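Haushalt & Küche › Kühlschrank › Gerüche
Lesezeit: 2 Minuten

Kühlschrank riecht trotz Putzen — bringt Natron überhaupt etwas?

Trerkow83
Seit Januar riecht es bei uns muffig, sobald die Tür aufgeht. Überall lese ich: Schälchen Natron rein, fertig. Steht jetzt seit Wochen drin, ich merke keinen Unterschied. Im Laden wollte man mir für 30 Euro ein Gerät von Rakora verkaufen, das angeblich »aktiv Sauerstoff« abgibt. Hat das jemand länger benutzt, oder ist das Geldmacherei?
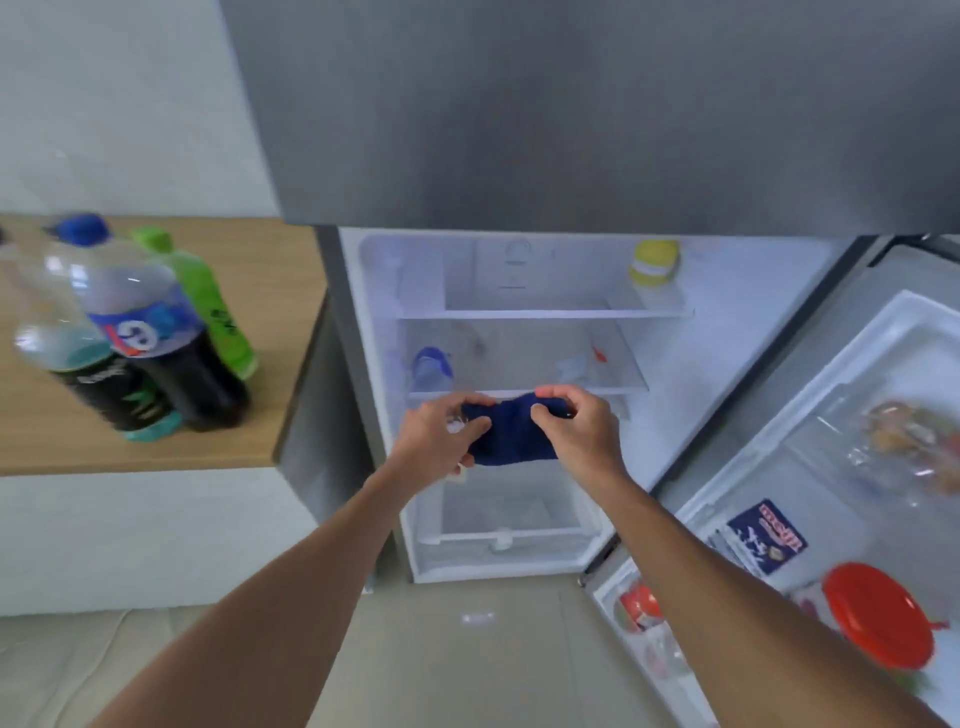
Nachbarschaftshilfe Hisbridge, Gruppe Haushalt

Hagedorn
Das Gerät würde ich im Laden lassen. Auf der Packung steht vermutlich viel von Frische und wenig davon, wie gemessen wurde. Auch beim Natron bin ich skeptisch: Ein bisschen Pulver in einer Schale hat kaum Oberfläche. Zum Auswischen, in warmem Wasser gelöst, taugt es eher. Hast du die Ablaufrinne hinten geprüft? Dort steht gern Wasser mit Krümeln drin. Wattestäbchen, warmes Wasser, fertig.

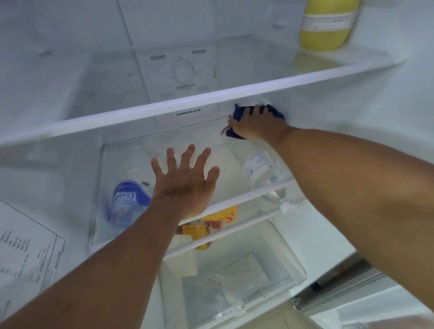
Und die Türdichtung nicht vergessen, die Falten unten sind meistens der eigentliche Dreck. Essigreiniger nehme ich dafür nicht, der soll manche Gummis angreifen — ob das stimmt, weiß ich nicht, Spülmittel reicht jedenfalls. Manche Kühlschränke haben einen Geruchsfilter. Wie lange der wirklich hält, steht in der Anleitung, wobei der Hersteller natürlich auch gern Filter verkauft.

mokka_im_glas
kaffeepulver reinstellen!! hilft bei mir immer

Hagedorn
Dann riecht es nach Kaffee und muffig.

© Oktober 2023 Nachbarschaftshilfe Hisbridge | Kontakt | Nach oben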